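Revised 14 August 2023. Replaces the July section, which told you to remove the pillows twice and never mentioned putting them back.

## 4. Working in furnished rooms

This section covers bed-making and tidying with the Isex two-armed unit. It assumes you've finished the bench set-up in Section 3 and that the unit has passed its stop test. If you skipped Section 3 to get to the fun part, it's still there.

The Grendton site rules apply wherever the unit is powered. A bedroom looks a good deal friendlier than a workshop, and people behave accordingly. They sit on things. They lean in to straighten a corner. The rules below are mostly aimed at the straightening of corners.

### 4.1 Before power

1. Appoint one stop holder. The stop holder keeps the pendant in hand, with the guard up, for the whole session. A pendant on the bedside table is an ornament.
2. Appoint one spotter. That makes two people, and they may not be the same person, however talented.
3. Walk the floor around the bed. Pick up packaging, labels, socks and anything else that would slide under a foot. Repeat after every break.
4. Tie back long hair and tuck in lanyards. Closed shoes only. Hotel slippers were tried at the Fondarport suite and are now named individually in the site rules.
5. Check both sleeves for tears and make sure no fabric has crept over the finger joints. If it has, roll it back before power and not during.
6. Set the room light. Curtains may be open or closed, but choose one and write it on the session sheet. The wrist cameras must be exposed for the brightest thing they'll face, and in a high-rise suite that is rarely the bed.
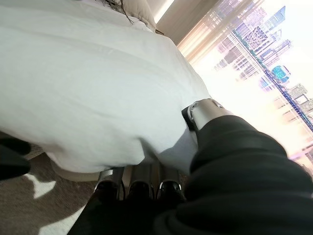 Sawsan Tarawneh, reviewing the July text, objected that item 6 lets the operator off too lightly: white bedding against daylight should mean a fresh exposure check at every change of side, and a line on the session sheet saying who did it. She also asked that "choose one" be replaced by something an auditor could read without sighing. The exposure check has been adopted. "Choose one" stays for now.

So, to item 6, add: repeat the exposure check whenever the unit moves to another side of the bed, and initial it.

### 4.2 Pillows

Pillows go first. They are light, forgiving and hard to damage, and that makes them a good place to discover that your grip force is still set for the bench.

1. Load the soft-goods profile. Confirm the name on the pendant screen. The rigid-goods profile sits directly beside it in the menu, an arrangement we have raised with the menu.
2. Bring the hands in from the foot or the side of the bed, never over a person's arm.
3. Take two corners of the same edge. Close until the fabric puckers, then stop closing. More force doesn't make a better grip; it makes a pillow with a memory.
4. Before lifting, look along both forearms. Cable loops should hang clear of the bed frame and clear of the cloth. If a cable lies across the pillow, open the hands, move the cable with the unit in hold, and start the grasp again.

 **Caution:** The spotter may steady bedding at the far edge only while the unit is in hold. Hands come away before motion resumes, and the spotter says "clear" out loud. Nodding doesn't count. The stop holder is supposed to be watching the robot.

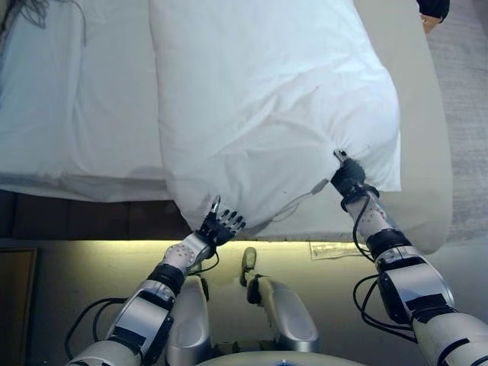 5. Lift no higher than 200 millimetres on the first attempt. If both corners stay in the hands, you may be more ambitious.
6. Set the pillow down and open both hands fully before retracting. Half-open hands are how pillowcases get taken for walks.

### 4.3 Duvets and throws

A duvet is larger than the unit's reach and has no fixed shape. Treat it as several small jobs that happen to be sewn together.

1. Fold or drag the duvet into a long panel before asking for anything finer. The unit manages a thick edge well and a single layer poorly.
2. Grip at one corner with one hand. Keep the other open and raised until the first grip is confirmed on the pendant.
3. Pull in short strokes. Between strokes, check that the far side hasn't brought the pillows along.
4. If the fabric goes tight unexpectedly, stop. Find out what it's caught on. Do not increase force to see what gives, as the answer in July was a lamp.

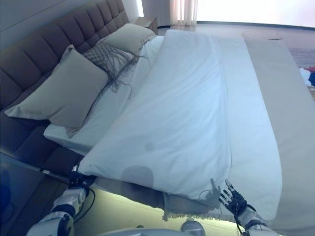

Decorative bedding needs its own entry on the session sheet, and the reason is thread. Finger joints collect it, hold it and then wind it, patiently, until somebody is called with small scissors. Plain covers are low risk. A knit pillow with long tassels is high risk, and so is a fringed throw along the foot of the bed, where the arms pass over it on every reach. Either take such items off before the session or mark them as no-contact zones and keep the wrists above them. If the client insists that the tassels stay for the look of the thing, note the client's name. Then inspect the joints after each run, and keep the scissors where you can find them.

**Note:** The Usman thread guards fit over the lower joints and help with fringe. They don't help with hair, and they are not a reason to skip inspection.

### 4.4 Pausing and reaching the floor

Dropped items are the commonest excuse for breaking every rule above at once. When something falls:

- The stop holder calls "hold" and puts the unit in hold.
- The spotter decides who collects it, person or robot. Never both.
- If it's the robot, everyone else chooses a standing position before motion resumes and keeps it. Feet count as part of everyone else.
- During a downward reach the spotter watches the fingertips and the nearest shoe, in whichever order they like, and calls "stop" if the gap is closing.
- Fingertip pads that have touched the floor are wiped before they go back to white linen. The client will notice, even if the cameras don't.
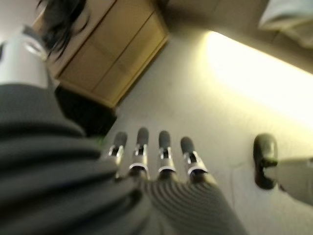
### 4.5 After the session

1. Park both arms and remove power. Wait for the pendant screen to go dark.
2. Inspect finger joints and wrists for thread, hair and lint. Record what you found, including nothing.
3. Check the fingertip pads for cuts or shine. Replace them at 2,000 grasps or at the first visible split, whichever turns up first.
4. Coil cables loosely. A cable wound tightly round a forearm looks tidy and fails early.
5. Both people sign the session sheet. If the stop holder put the pendant down at any point, write that in the remarks column along with the time it was picked up again.
6. Put the pillows back.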